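1/ 시뮬레이션에서 로봇 팔을 평가할 때 지키는 규칙을 조금씩 적어 봅니다. 저는 한국어가 모국어가 아니라서 표현이 딱딱할 수 있습니다. 이해해 주시면 감사하겠습니다.

2/ 저희 팀은 Posard라는 내부 프로젝트에서 주방 과제를 다룹니다. 물건을 집어서 접시에 옮기는 과제가 많습니다. 7월에 규칙을 다시 썼고, 지금은 전부 14개 항목입니다. 여기에는 제가 자주 설명하게 되는 것만 올립니다.

3/ 첫째, 성공 조건은 실행하기 전에 글로 씁니다. "음식을 접시에 놓는다"는 문장은 부족합니다. 어느 접시인지, 그리퍼가 물건에서 떨어져 있어야 하는지, 물건이 몇 초 동안 멈춰 있어야 하는지까지 씁니다. 저희는 6초로 정했습니다.

4/ 둘째, 지시문에는 장면 안에서 하나로 정해지는 말만 씁니다. 접시가 두 개 있으면 "접시"라고만 쓰면 안 됩니다. "흰 접시", "나무 접시"처럼 구별합니다. 이 규칙이 없었을 때 평가자 두 사람이 같은 영상에 다른 점수를 준 일이 있었습니다.

5/ 셋째, 과제와 관계없는 물건도 판정에 넣습니다. 닭다리를 흰 접시로 옮기는 과제라면 블루베리 그릇이나 화분, 양념통을 건드렸는지도 기록합니다. 목표를 달성해도 화분이 넘어지면 저희 표에서는 "조건부"입니다. 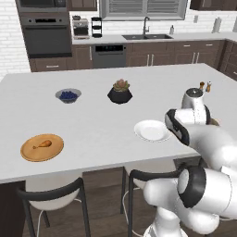 6/ Tesen 님은 여기에 답글로, 조건부라는 칸을 만들면 결국 다들 그 칸에 숨게 되니 성공과 실패 두 가지만 두는 편이 낫지 않느냐고 물으셨습니다. 자기 팀에서는 애매한 결과가 전부 중간 칸으로 모여서 비교가 안 되었다고 합니다.

7/ 맞는 지적입니다. 그래서 저희도 보고서의 대표 숫자에는 조건부를 실패로 계산합니다. 조건부 칸은 원인을 찾을 때만 봅니다. 그리고 이유를 한 줄 쓰지 않으면 저장이 되지 않게 했습니다.

8/ 넷째, 시작 배치를 고정한 시험과 바꾸는 시험을 섞지 않습니다. 저희는 배치 32개를 미리 만들어 두고 번호로 부릅니다. 마음에 안 드는 배치를 나중에 빼는 것은 금지입니다. 빼야 한다면 그 배치의 이전 결과도 모두 같이 뺍니다.

9/ 다섯째, 실패한 실행도 지우지 않습니다. 지난번 묶음은 408회였고, 그중에는 팔이 조리대 위에서 그냥 멈춘 것도 있습니다. 보기에는 지루한 기록이지만 같은 곳에서 멈추는 버릇을 찾는 데 도움이 되었습니다.

10/ 여섯째, 시뮬레이션 결과라는 표시를 첫 장에 씁니다. 렌더링이 깨끗하면 보는 사람이 실제 로봇의 성적으로 받아들이기 쉽습니다. 각주에 작게 쓰는 것은 인정하지 않습니다.

11/ 아직 결정하지 못한 것도 있습니다. 물건이 접시 테두리에 걸쳐 있을 때입니다. 지금은 무게중심이 접시 안쪽에 있으면 성공으로 합니다만, 뼈가 길게 나온 음식에서는 사람의 느낌과 잘 맞지 않습니다. 다른 팀은 어떻게 하시는지 궁금합니다.

12/ 한 가지 추가합니다. 규칙을 고치면 날짜와 버전을 남기고, 옛 버전으로 채점한 결과와 같은 표에 넣지 않습니다. 다시 채점할 시간이 없으면 표를 두 개로 나눕니다. 채점표 양식은 정리가 되면 이 아래에 이어서 올리겠습니다.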